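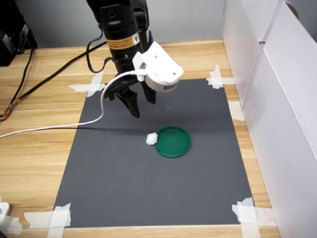

Green lid on gray mat, with small white lump

Ticket 119 – Falex aftercare reminders sent at the wrong time
Opened by: Nhi Hoàng, recovery nursing, Bepari Surgical Recovery
Assigned to: Magnus Innes, Falex support
Priority: Normal (changed to High, changed to Normal, changed to High)

Nhi Hoàng, 8:12 a.m.
Patients on the facelift and tummy tuck schedules are getting their "time for a short walk around the house" reminder at 3:00 a.m. One of them got up and did it. She was very polite on the phone. The reminder is supposed to go out at 10:00 a.m. We have changed nothing on our side, and I know everyone tells you that.

Magnus Innes, 8:40 a.m.
Thanks, Nhi. Could you send me the clinic time zone from the Settings page, and tell me whether the other reminders are off as well? In the meantime you can pause messages under Schedules, Hold All.

Nhi Hoàng, 8:55 a.m.
Time zone is correct. Drain log reminders are fine. Compression garment reminders are fine. Only the walking one believes it lives somewhere else. I pressed Hold All and got a box saying "Are you sure?" with two buttons, both of which say OK. I picked the left one.

Magnus Innes, 9:20 a.m.
The left one is correct. The button labels are a known issue and have been for a while. I can see the hold is on, with 36 messages waiting. Please have someone call any patient who needs an instruction this morning, as held messages won't reach them.

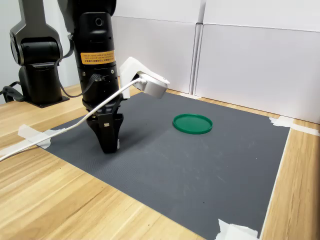
Page 2 of 4

Magnus Innes, 10:05 a.m.
Found something. The walking reminder isn't using your clinic schedule. It's attached to a template called "Flaltus copy copy FINAL," which was brought over when you moved from Flaltus in October. That template has its own time zone field, and the field is set to nothing. Falex reads nothing as Greenwich. I don't defend this, I only report it.

Nhi Hoàng, 10:11 a.m.
I remember that template. I thought we had deleted it. It has 58 patients on it?

Magnus Innes, 10:14 a.m.
58 in total, 13 with reminders still running. The rest finished their aftercare and are presumably asleep at 3:00 a.m. like sensible people.

Steps taken:
Set the template time zone to match the clinic.
Moved the 13 active patients to the standard walking schedule.
Locked the old template so no new patients can be added.

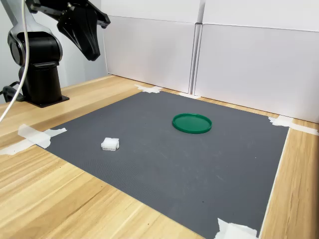 Will patients get all the held messages at once when the hold comes off?

Only if you choose Send Held. Choose Discard Held and the next reminder goes out at its normal time.

Nhi Hoàng, 10:32 a.m.
Discarded, after we finished the calls. Then I put myself in as a test patient with a made-up tummy tuck. The walking reminder came through at the right time, but it arrived twice, once from Falex and once from a sender named Flendetti. Who is Flendetti, and why does he care about my walk?

Magnus Innes, 11:02 a.m.
Flendetti is the backup text service. It steps in when the main one doesn't confirm delivery within a minute. Yours took longer than that, so both sent. I've raised the limit to five minutes for your account.

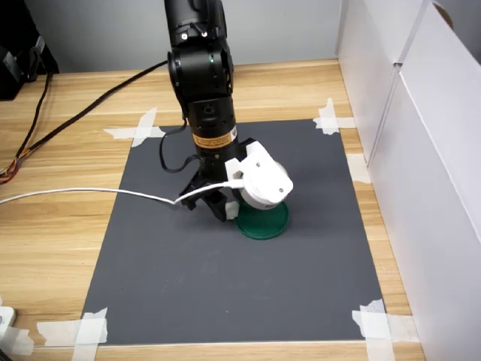 I also had a look at your appointment reminders while I was in there, as they go through the same backup. Those were set to one minute too, so they now have the five-minute limit. Please run the test patient once more and let me know what arrives.

Nhi Hoàng, 11:48 a.m.
One message, correct time, correct sender. It told me to rest with my knees slightly bent, so I printed it and showed it to my manager. Please leave this open overnight. I want to see 3:00 a.m. go by with no walking in it.

Magnus Innes, 11:51 a.m.
Leaving it open. Button labels moved to their own ticket, where they will have plenty of company.

Status: Waiting on customer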